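Last updated: July 10, 2021
17 shares

4.2 Missing previews after migration

The second group of faults concerns media records whose preview files were lost when a library was moved from one server to another. In the Temine archive, which was moved to new storage in December, the database still listed every item, yet the gallery pages returned blank tiles for a share of them. Running the standard rebuild job in Sterent did not restore these tiles. The job reads the stored path, looks for the original file, and stops at the first path it cannot resolve — it does not go on to the next record.

We repeated the move on a test copy holding 500 records of mixed type, among them scanned pages, short clips and rendered stills. Previews were then rebuilt in batches of 17, and the log was kept for each batch.

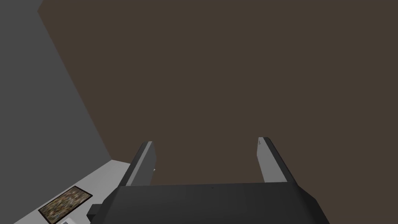
Figure 5. Rendered still, with a gripper and its two fingers spread apart.

Two causes were found. In the first, the path had been saved with the name of the old storage folder, and the rebuild job had no rule for replacing it. In the second, the file was present but its extension had been changed to lower case during the copy, which the new server treats as a different name. Both faults produce the same message in the log, so site staff are likely to confuse them.

The Prandamell patch deals with the first cause only. For the second, we used the path check set out by Liao, with a small change so that a failed record is noted and passed over — the job then runs to the end of the batch. Section 5 compares the running time of the two methods.

This site uses cookies. By continuing to browse you accept our cookie notice.
2 comments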